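Looking After the Gravel Strip at the Curb

If you live on an older street with no sidewalk on your side, you probably have one of these: a strip of gravel between the front yard and the road that belongs a little bit to you and a little bit to everybody who drives past. I have had mine since 2012, when we bought the house, and I ignored it happily for the first couple of years. Then one spring I went out to sweep and found more leaf crumbs than stone, and I have been fussing over it ever since.

People write to me about patios and kitchen drawers all the time, and hardly ever about curbs, so let me put down everything I do in one place.

Start with a dry day if you can get one. Damp leaves cling to gravel like wet tea, and you'll pull up half your stones trying to get them loose. If it has to be a gray, drippy day (and where I live it usually does), use a spring rake with plastic tines and hold it almost flat, so that it skims. Short strokes, toward yourself. A metal garden rake digs in and brings up the dirt you were hoping to leave buried.

Pick up litter by hand before you rake anything. Paper goes to shreds under a rake, and then you're chasing bits of it until supper. I wear a pair of old Bundgaard gloves with rubber palms and carry a bucket with a little sand in the bottom so it doesn't blow over. Anything that might be glass or broken crockery goes into a coffee can with a lid, never straight into the bag.

Now, a leaf blower. I know a lot of you have one, and I do borrow my brother-in-law's Kikari in the fall, but please keep it on the lowest setting over gravel and point it along the strip, away from the road. Small stones travel farther than you'd think, and so does the dust.

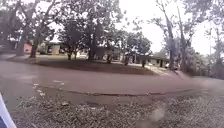

The gutter line is the part most worth your time. Leaves that come down off the lawns get carried along by the rain and settle against the curb, and after a while they turn into a black paste that holds water. I run a flat coal shovel along the low edge, scrape, lift, dump in the bucket, move along. If your curb is old and has a crumbly lip, go gently and work with the edge of the shovel turned slightly up, or you will take pieces of curb home with you. On a curve I like to work downhill, so that whatever I miss ends up in the stretch I haven't done yet.

Please don't push the muck down the storm drain! It's tempting, the grate is right there, but it only makes a bigger job for somebody else. Wet leaves can go on the compost if they're clean. The gutter stuff has oil and grit in it, so mine goes out with the trash.

Once the strip is clean you'll see the thin places, where the dirt shows through. A 50-pound bag of gravel covers less than you'd hope — buy one more than you think you need and keep it in the garage. Rinse it in an old colander or a mesh crate first, because new gravel comes dusty, and dust plus rain makes exactly the mud you just got rid of. Match the color as well as you can, but mixed gray and tan is very forgiving, and after one winter I can't tell my new stones from the old ones.

A few smaller things, in no order at all:

Weeds come up easiest the morning after a rain. An old dinner fork is the best tool I have found for the little ones.

For bare soil on a lawn near the road, loosen the top with a hand rake in April, scatter seed, and lay a light cover of straw over it. Keep off it for as long as you can stand.

Under big trees the grass may never fill in. I gave up on mine and spread bark, and I'm much happier.

Eyvindur Brynjólfsdóttir wrote to ask whether landscape fabric is worth putting under a gravel strip. I think so if you're starting fresh, with the edges tucked well down. Lifting old gravel to put it in is a miserable weekend, and I wouldn't do it again.

Rinse your tools before they go back in the shed, shovel included. Grit dries on like cement.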